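Visit to the Ornov Open Day: Teaching Robots to Handle Everyday Objects
Group project report, Introduction to Automation
Joana Simões, Tomás Cardoso, Rodrigo Amaral
11 December 2020

1. Purpose of the visit

Our assignment was to visit a workplace where robots are used and report on one task in detail. We chose the open day at Ornov, a company in Ivach that develops software for small robot arms. Our course had covered industrial arms that repeat one fixed path, and we wanted to see arms that have to deal with objects placed a little differently every time.

The visit took place in November and lasted one afternoon. Tomás took notes during the talks, Rodrigo wrote down the figures, and Joana asked most of the questions and wrote sections 3 and 4 of this report.

2. Program of the day

There were 17 visitors in our group, mostly students from other schools. Natália Calado, who leads the training team, gave a short introduction in the meeting room. After that we were split up and sent to different stations. Our first stop was the workshop, where fingers for the grippers are printed and fitted. The second was the demonstration room, and we stayed there for most of the visit.

The talk at the start explained how the team works. An operator guides the arm through a task by hand, and the computer stores the camera images together with the arm's movements. One run from start to finish is called an episode. When there are enough episodes of a task, a program is trained on them and then tried on the real arm. The project we saw is called Zotidance. At the time of our visit it had 2,939 stored episodes, of which 1,082 were of tabletop tasks with containers.

We asked why they need so many. Ms. Calado said that a program trained on too few examples learns the exact positions on the table and fails when something is moved a few centimeters. They do not start training on a new task until it has 300 episodes.

3. The demonstration

The operator on duty was Jolán Balogh. He sat beside the arm with a handheld controller and a screen showing the picture from the wrist camera. There is also a second camera on a stand, but he said he mostly watches the wrist view when the gripper gets close to an object.

Each episode followed the same steps. He read the task off a card, set out the objects, started the recording, moved the arm, and stopped the recording with a foot pedal. If he made a mistake he pressed a different pedal and the episode was marked as failed. Failed episodes are kept in a separate folder.

The arm was slower than we expected. Jolán told us that fast movements blur the camera images and make the recordings harder to use. He also lets the gripper pause briefly before it closes, so that the moment of contact is easy to find afterward.

We were each allowed to try the controller for a few minutes. Rodrigo managed to pick up a foam block on his second try. Joana and Tomás both closed the gripper too early and pushed the block away. The hard part was judging distance, because the screen is flat and the camera moves with the hand.

4. Choice of objects

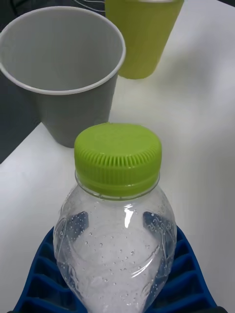
Choosing the objects takes up more of the team's time than we had thought. They use ordinary household things and change them often so that the program does not get used to one shape or color. Materials matter as well, and clear plastic was the one we discussed longest. The bottle standing in the blue ribbed holder is a good case, with the white of the table showing through it and droplets on the inside of its walls. A camera gets little from a surface like that, while the lime-green cap is easy to pick out. The grey paper cup behind it is a simpler object with a plain matte side and a white rim. Jolán said paper cups bring their own problem, which is that they bend if the gripper closes too far.

5. What we learned

Before the visit we assumed that most of the work would be programming. At Ornov a large part of it is careful, repeated handling of objects and keeping the recordings in order. The company has two people who only check episodes.

We did not get to see a trained program run by itself. It was on the schedule, but the computer for that station was being repaired. Ms. Calado offered to send a video, and we will add it to our class presentation if it arrives in time.

Our teacher, Mr. Torres, asked us to include one suggestion for next year's group. We would ask for a longer turn with the controller and prepare questions about gripper design, as the workshop stop was short and we did not know enough to ask much there.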